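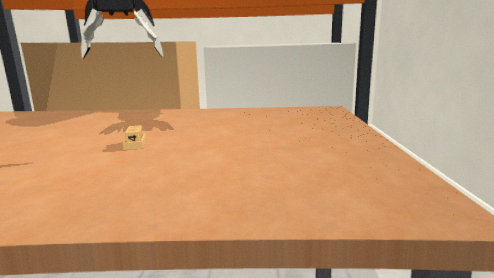
Small stack of wooden blocks on a wooden table

Last updated: March 31, 2021

I went to Fornuven in September with low expectations, and most of them were met. I want to write up the parts I was wrong about too, but let me start with the walls, as every guidebook does.

The claim you will see on the signs, the napkins, the bus shelter and the side of the bus itself is that Fornuven has been a walled town since 1097. I asked at the museum what that date was based on. The woman at the desk was friendly and pointed me to a panel upstairs. The panel says the year comes from a charter that mentions "the enclosed place by the river." The charter is lost. What they have is a later copy, and the copy doesn't use the name Fornuven anywhere. Two panels further along you learn that most of the stone you can walk on went up when the railroad came and the town wanted something for visitors to look at. So there was a fence of some kind by a river, maybe this river, and now there's a gift shop.

I don't mind a rebuilt wall. Plenty of places have them and some are lovely to walk on. I do mind paying to be told a date with that much confidence on the ground floor and that little on the second.

The walk itself takes less than an hour if you don't stop. The north side is the good stretch. You look down into people's back yards, at beans and bicycles and a very fat gray cat, and past them to the water meadows. The south side looks at a parking lot. The audio guide has a lot to say on the south side, I noticed, and hardly anything on the north.

About the pass. The Mustico card costs 39 and covers 11 attractions, and I was sold one by the booking site before I'd looked at what the attractions were. I sat down the first night with the leaflet and went through it. Several were churches that are free to enter anyway. One was the viewing platform at the old grain store, closed for repairs with no reopening date. Another was a ten percent discount at a candle shop, and I refuse to call a discount an attraction. The boat was on the list, but only the first sailing of the day, and you have to reserve it in person the afternoon before. I used the card at the museum, on the wall and on the boat. Paying at the door for those three would have been cheaper. The leaflet says "save up to half," and I'd like to meet the person who managed it. They must really like candles.

If you're going for a week with kids and it rains every day, maybe the sums come out differently. Check them yourself before you click.

Now for the boat, which I expected to hate. River cruises in small towns tend to be a loop past the sewage works with a recording of accordion music. This one had no recording at all. The pilot switched off the engine under the second bridge and let us drift, and we sat there in the cold listening to water come off the weir. Then he started it up again and took us back. He hardly spoke. It was the best half hour of the trip and I have no complaint to make about it, other than the hour they make you get up for it.

Food. Everyone online sends you to the square, and everyone online seems to have eaten the same dumplings and taken the same picture of them. I had them. They're fine. They are dumplings with a view and you pay for the view. On the second night I walked downhill instead and ended up at Stojanovska, a plain room on the street behind the bus station with a handwritten menu and strip lighting. Bean stew, good bread, a pepper thing with garlic that I ordered again the next day. It gets described in the forums as "a hidden gem," and I'd be careful with that. It was full both times, and half the tables were speaking English. It's a decent restaurant near a bus station. That should be enough for anybody.

I was also told by more than one website that Fornuven is "the new Nandcombe." I've been to Nandcombe. I liked it a lot before it had the escape rooms, and I can't work out what the comparison is supposed to mean beyond both places having a hill and cobblestones. Nandcombe has a beach. Nandcombe has trains after eight in the evening. If anything Fornuven is what you'd get if you took Nandcombe, moved it well inland and closed it on time. I slept better there, I'll give it that.

Practical stuff, for what it's worth:

The airport bus is not "every half hour." The timetable on the pole says one thing and the one on the website says another, and the driver goes by a third. Leave a wide margin.

Rooms inside the walls cost a lot more than rooms outside them, and the bells are on the inside. I stayed outside, a few minutes from the east gate, and could still hear them plenty.

Bring shoes with some grip. The steps up by the west tower are worn into a slope and the handrail stops halfway.

The museum is worth going to for the upstairs rooms alone. Read the small print on the panels. Whoever wrote them was much more careful than whoever wrote the signs outside, and I'd happily read a whole book by that person on what isn't known about the place.

Would I go back? Possibly for the boat. I'd want to see the platform at the grain store if it ever opens, though I have my doubts about that view as well, since it must face the parking lot.

Recent posts
Is the overnight ferry ever worth it?
Nandcombe out of season
Packing light, and why I've stopped trying
Four "secret" beaches with parking lots
City cards: a running list of grudges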